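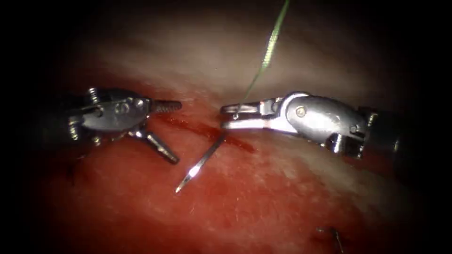 I finally finished Plovemora last night, 74 hours on the clock, and I'm still humming the town music while I do dishes! I started it way back in February, dropped it at the swamp chapter (ugh, that swamp), then Ksawery Kurek talked me into giving it another shot. So glad he did. The last boss took me 2 tries at level 70 and I might have yelled loud enough to scare the cat. 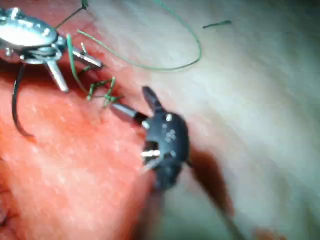

Silver jaws open, curved needle just below.

Next up is Gronomside, which everybody keeps telling me is more of a tactics game with a bit of farming on the side. I'm only a couple of hours in and already way too attached to my archer. The menus are kind of a mess though, and why can't I sort my potions?? If you've played it, no spoilers past the lighthouse please!

457 shares
2 comments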